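Grurkeo Home Help > Houseplants

Watering a columnar cactus in a pot with a saucer
Posted by Fenna Declercq
How often in July? Room faces south, potting mix is two parts grit. 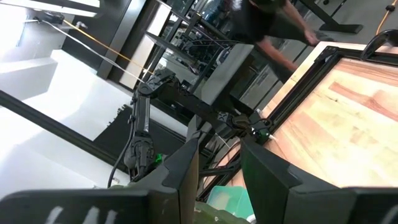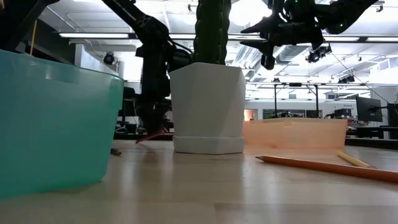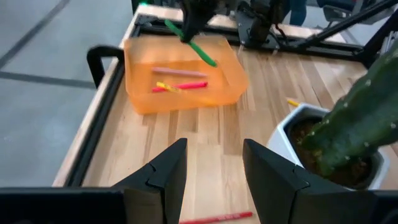

The worktop; cactus in the second one.

Atanasov
Every 40 days is too long in summer. Push a stick 5 cm into the mix - if it comes out clean, water fully. Empty the saucer after 7 minutes.

doledstead_grower
Mine gets a cupful when I remember.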